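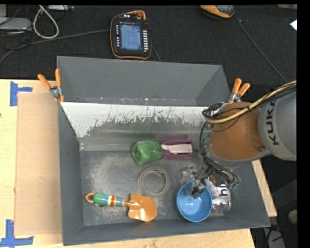 The gray bin, with trowel, bowl and the thing that looks like a pepper.

11 Feb 2023

Meant to do the whole back room today. Did one bin. In my defense it is a big bin, and I had to have coffee first, and then I had to read the Ollard seed catalog that was under the coffee.

The orange clamps are staying on the rim. I went as far as putting a hand on one of them and thought better of it. Whoever designed a spring clamp never had my thumbs, and anyway I have grown fond of the handles sticking up like ears.

The paint is a disgrace. I gave the sloped panel a coat of white last February, feeling very pleased with myself, and the lower part has gone to scratches and bare gray. The can was Kameo exterior, 39 dollars, and I remember telling everyone it would outlast me. I may have less time than I thought. The floor of the bin is all chalky scuffs too and I wiped at it for a while, which moved the chalk to my sleeve.

Contents, then. The trowel is the one good thing in there. Stripes all down the handle, orange blade, orange loop on the end, looks like it was painted by a kindergarten with a budget. I got it at Coşkun in the sale and have dug perhaps four holes with it. It's too cheerful to put in dirt. I keep buying tools for the gardener I'd like to be and she never comes by to pick them up.

Blue bowl: kitchen. I've been eating cereal out of a saucepan for a week and blaming the dishwasher.

Ring that may or may not have been tape: undecided. The shiny green pepper-looking thing: also undecided, though I did give it a long look and it gave me one back. The purple thing with the white middle I have moved house with twice, and I still couldn't tell you what to call it. Into the drawer with the other purple thing.

Looked up a proper shelf from Dririx for the back room, 80 inches tall, 74 dollars before shipping. Closed the tab. Opened it again after lunch. A shelf would only mean seeing everything at once, and I'm not sure I want that before spring.

Total working time some 30 minutes, not counting the catalog. Ordered beans. Sleeve still chalky. Tomorrow the bin under the window, if my back agrees, and the bowl needs a wash before breakfast.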